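Flarkoso braided black suture, curved needle attached
Reviewed by Jonalyn Magbanua

Thread is the least glamorous thing a surgical skills lab buys, and the first thing everyone blames. Flarkoso sells this one in boxes of 10, with a leaflet that promises "confidence in every throw." My throws have never been confident, so I was curious.
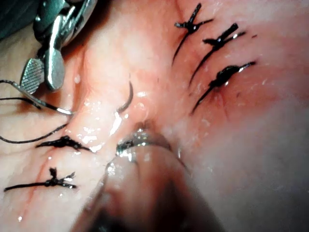 Five knots tied, needle in the ridge for another stitch. 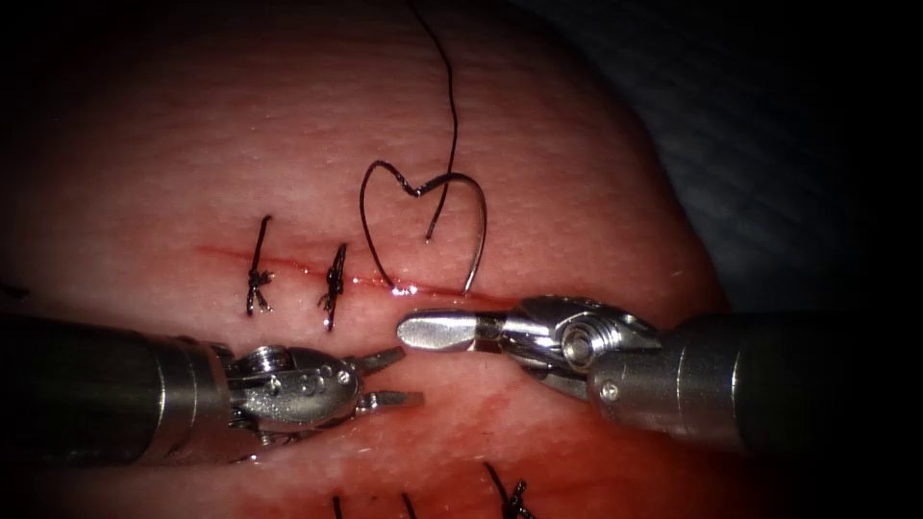 Handling

It's dark, and on pink tissue that is worth more than anything in the leaflet. You can find your tails, and you can also find your mistakes. The thread keeps a slight wave from the packet and likes to fall into loops, some of them quite pretty, all of them in the way. Pull it straight before the first bite and it mostly behaves.

The needle

Slim, nicely curved, sharp enough. The dark finish cuts the glare, though wet tissue supplies plenty of its own. By the fifth stitch mine had begun to drag. Lợi Lục got further with his and was unbearable for the rest of the session.

Knots

They hold. They are also bulky, and the Lomach thread we used in April sat flatter. Cut the tails short and they stand up like little horns.

Verdict

3 out of 5. The box opens as if sealed against burglars, and the leaflet should go. I've ordered more.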